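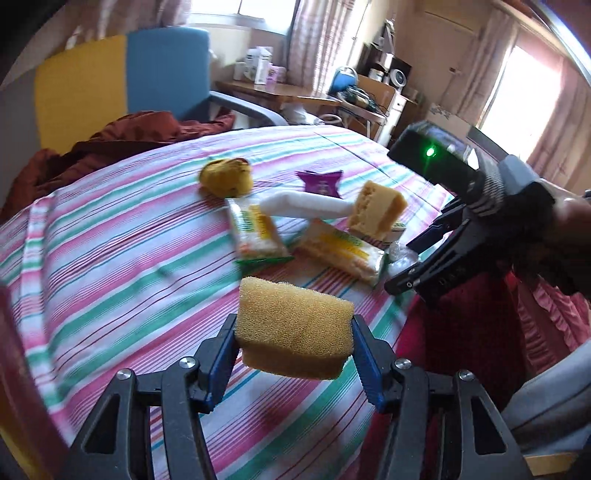
Session 5: Foams, wet and solid

These are the notes for Thursday's session in the Lowther building. As usual I've written them the way I'd say them, so they wander a bit, and the bits that matter for the coursework have headings. If you missed last time, read the sheet on surface tension first or the second section will make very little sense.

What counts as a foam

A foam is a lot of gas trapped in a smaller amount of something else. The something else can be liquid (washing-up bubbles, beaten egg white, the head on a beer) or solid (bread, meringue, upholstery foam, pumice). I like teaching them together, though most textbooks put them in different chapters, and I've had a few grumpy comments about it on past feedback forms. I'm carrying on! Plenty of solid foams began life as liquid ones and were then set, by baking or by a chemical reaction, so the two belong side by side.

You'll see the word "sponge" used for cake, for the thing by the sink and for the sea animal. In this module, please say which one you mean. I lost a whole afternoon last year marking an answer that started with cake and ended with washing-up.

Why liquid foams fall apart

Two things to know here. The first is drainage. Liquid runs down between the bubbles under its own weight, so the films at the top get thinner and sooner or later they pop. Leave a bowl of whisked egg white on the side and you'll find a puddle at the bottom, and the stuff on top will have gone dry and a bit ragged.

The second is coarsening. Pressure is higher inside a small bubble than a large one, so gas creeps through the film from the small to the large. Small bubbles shrink and vanish, big ones grow. Students nearly always get this backwards in the test, I think from picturing a big balloon as the one under strain. Write it on your hand if you have to (before the test, not during).

Anything that makes the liquid thicker slows drainage down. Sugar does it in meringue. Proteins do something extra: they unfold at the surface of the bubble and link up into a sort of skin, and that's why egg white holds and plain water doesn't.

The jug experiment

We did this in November with the old group and it went well enough that I'm keeping it. Whisk your egg white, scrape it gently into a 1,000 ml jug, level the top and read off the volume. Our best pair got 961 ml, and I'd love somebody to beat it. Read the jug again at the end of the session, and note the depth of liquid at the bottom separately. Grease is the enemy, so wash the bowl even if it looks clean.

Type your readings into the Murora sheet before you leave. I can't chase them afterwards, and the graphs look silly with gaps in.

Open cells and closed cells

Now for the solid ones. In an open-cell foam the bubbles connect, so air and water can travel through. In a closed-cell foam each bubble is sealed off from its neighbours. Open cells soak things up and tend to feel squashy. Closed cells float and keep heat in, which is why you find them in swimming aids and pipe lagging.

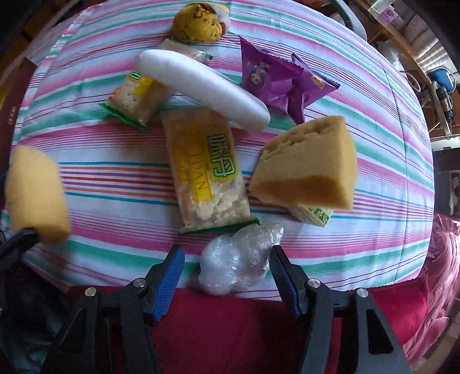 Fig. 2. Foam shapes and sponges among packaged snacks.

Bread sits mostly in the open camp. While dough is rising the bubbles are separate, and then in the oven the walls between them tear and the dough sets around the holes. A loaf that comes out before it has set has nothing to hold it up as the steam inside cools, and down it goes. Cakes do the same, as anyone who's opened the oven door too soon will tell you with some feeling.

You can't reliably tell open from closed by looking at the outside, by the way. Lots of foams have a smooth skin where they met the mould. Cut a piece and try it in water.

Before next time

Read the Prusov chapter on cell walls, but skip the derivation in the middle — we'll do it on the board. Then find one foam at home and write half a page on it: liquid or solid, open or closed, and how you decided. Shaving foam has been done to death. The Gurden problem sheet is optional, though question 2 looks very like something I might put in a test.

Bring an apron, and a tea towel if you have one.

Related handouts
Surface tension and soap films
Gels, jellies and custards
Emulsions: mayonnaise and its troubles
Reading a measuring jug properly
Coursework checklist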